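Kitchen hands and bakers' assistants wanted, Staddale Community Kitchen

We're growing again, and we'd love to hear from people who enjoy the practical side of a kitchen: the baking, the washing up, the putting away, and that lovely moment when every tray is back on its rack and the bench is clear for the next crew.

Staddale runs a shared kitchen for neighbourhood bake days, after-school cooking and the monthly Bostemska supper (come hungry to that one, whether you get the job or not!). Last year 1,309 people cooked with us or sat down to eat. We have 8 casual positions open, starting in May.

What the work involves

You'll get the kitchen ready before each group arrives and bring it back to order once they've gone. That means checking the oven racks and trays, lining and greasing, wiping down the counters, keeping the dish rack moving and making sure the drawers hold what their lists say they hold. On bake days you'll help people at the bench as well. Some of them have never turned an oven on, and some have been making the same loaf for forty years and have opinions about yours.

There's a fair bit of fetching and carrying. Dry goods and paper supplies come through Traken in bulk, so you'll be unpacking cartons, checking labels against the order sheet and finding a home for everything. If you're the sort of person who straightens a friend's pantry while the kettle boils, you'll fit right in. 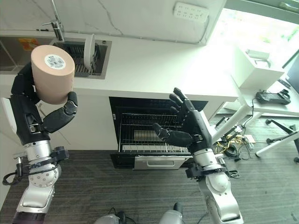
Su, when asked what she would tell anyone thinking of applying, said to learn the oven first and the cupboards second, and never to put a plate away damp. She also said the first month is tiring on the feet and that good shoes are worth every dollar — we'd agree with her there.

Who we're after

You don't need a trade certificate or restaurant experience. We're looking for people who turn up on time, can follow a recipe and a cleaning schedule, and are patient with beginners. A current food handling certificate is a plus, but if you haven't got one we'll pay for the course. You should be comfortable standing for a full shift and lifting cartons with a second person.

We'd especially like to hear from people who speak a second language, parents coming back to paid work, and anyone over fifty-five who thinks they've been counted out. You haven't been.

Hours and pay

Shifts are four or five hours, mornings from 7.30 am or afternoons from 2 pm. A standard shift pays $154, and there's a one-off $200 allowance for shoes and aprons once you've finished training. Meals are included when we're cooking, and leftovers go home with whoever wants them.

How to apply

Drop a short letter at the Staddale front desk or send it through the contact form on this site. Tell us which shifts would suit you, any food or cleaning work you've done (paid or not), and one thing you love to cook. We read every letter and we'll reply to all of them. Shortlisted applicants will be invited in for a paid trial shift, with a tray of something warm at the end of it.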